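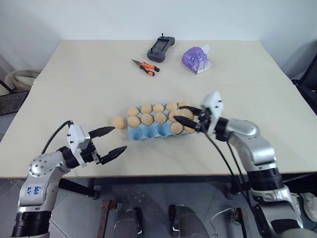
## 3.2 The Egg Carton Task

**Figure 2.** The egg carton task from the robot's own viewpoint. The right gripper holds an egg at the end of the carton while one egg lies on the table by the left gripper.

The second task in the course asks student teams to load egg-sized objects into a molded pulp carton using both arms. We chose it after the block stacking task (Section 3.1) proved too easy for most teams in the June session. Blocks have flat sides and stay where they are put. An egg shape rolls when touched off center, and the cups in the carton leave little room for the fingers next to an egg that is already in place.

Each team worked at the same station, a two-arm robot facing a light-colored table. Both arms carry two-finger grippers (Figure 2). The arms were controlled by a student operator through the Stemholm interface, which records joint positions, gripper opening and video at the same rate. A second student kept the log sheet and called out the start and end of each attempt. Operators changed places after every set so that all team members drove the robot at least once.

We did not clear the table fully between sets. The pliers, the remote controller and the small purple toy at the back of the table in Figure 2 are typical of what the recordings contain. Teams were free to move such items if they came within reach of the arms, and they were asked to write this down when they did. Two of the teams later used these recordings to test whether their trained model still worked with other things on the table.

An attempt was counted as complete when the egg rested in a cup and the gripper had opened and moved clear of the carton. Attempts in which the carton itself was dragged out of place were stopped by the log keeper and marked as failed – even when the egg ended up in a cup. This rule was added by Brunello Fabbri, who taught the lab sessions, after the first teams disagreed on how to score such cases.

In total the teams recorded 2986 attempts before the course closed on July 15, 2019. Of these, 98 were removed because the log sheet and the recording did not match. The remaining attempts were split by team, so that no team's model was tested on its own data.

Students reported that the approach angle was the hardest part to learn. With the fingers placed above and below the egg, the lower finger tends to meet the rim of the carton before the egg is down. Most operators ended up tilting the wrist and letting go slightly early. Teams that practiced with one arm first reached steady results sooner than those that began with both, though the groups were small and we did not assign them at random.

The left arm was used less than we had planned. Several teams kept it open near the carton and did all of the placing with the right. We return to this in Section 5, where the scoring for two-arm use is discussed.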